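PRESS STATEMENT – FOR IMMEDIATE USE

Orside pauses Wosow sorting trials after gripper fails to let go

Orside has stopped all trials of its Wosow fruit sorting system after a fault in which a gripper stayed shut when it had been told to open. No one was hurt. The trials will stay off until the cause is fixed and checked by someone outside the company.

The fault came up in October during an afternoon session at our Hrubý site. Wosow uses two grippers that share a table, and a piece of control software called Voter that decides which of the two takes which item. Partway through the session one gripper closed on a tomato, recieved the release command and did not release. Voter logged the item as dropped off. It then sent the second gripper into the same space.

The two touched. Light contact, low speed, but contact all the same, and it should not have been possible.

The operator pressed the stop button. The first gripper kept its hold for a further 4 seconds after power to the drive was cut. That is the part we are most concerned about. Our own limit for letting go after a stop is well under one second, and a hand caught in the same place would have been held for the whole of that time.

What we know so far. Voter was trusting the command it had sent and not the position of the jaws. Once "open" went out, the system marked the jaws as open, whatever they were really doing. There is a sensor that would have shown otherwise. It was being read, but only for the record, not for any decision. This was a design choice made early on to save time between picks, and it was the wrong one.
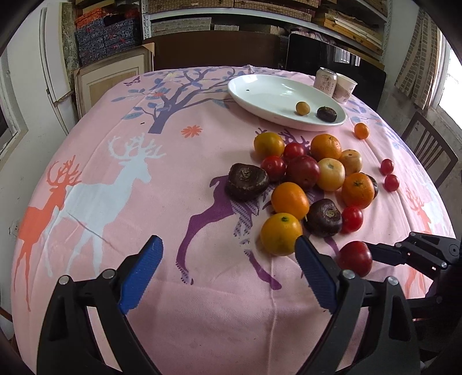
Mixed produce makes the job harder. Soft tomatoes, small citrus, water chestnuts with a rough skin – each needs a different grip, and the force setting changes from pick to pick. In the logs the release fault shows up 3 times before the October session, each time clearing by itself on the next cycle. None of those were passed on. They sat in a file that was only looked at when something else had gone wrong.

We have gone back through 200 hours of records since then. In that time there were 53 cases where the jaws opened later than they should have. Most were very short delays. They were there to be seen and we missed them.

What we are changing:

Voter will not send a gripper into shared space untill the sensor on the other one confirms it is clear. This will slow the system down. We accept that.

Cutting the power will let the jaws spring open. At present they hold. Fruit may get dropped, fine.

Any late release, however short, will stop the session and has to be signed off by a person before work starts again.

No hands on or over the table while either gripper is powered. This was already in the written rules but the wording left room for reaching in to straighten items between runs, and people did. The wording has been changed and staff at Hrubý have been taken through it again.

We are also looking at the linkage pins and the pads for wear. Nothing found yet, but that work is not finished and we are not ruling out a mechanical cause alongside the software one. Parts from the gripper that stuck have been taken off and kept aside for the outside check.

Partners who have Wosow units on loan should switch them off and leave them off. Do not try to update Voter yourselves. We will be in touch with each site directly with instructions for returning the release logs, please don't clear them in the meantime.

Units running a single gripper do not have the shared space problem, but they can still hold on after a stop, so the same advice applies to them.

A further statement will follow when the outside check is complete. No date for restarting the trials has been set.

Issued by the Orside press office. Questions about loan units should go to your usual Orside contact, all other enquiries to the press desk, 9am to 5pm.

ENDS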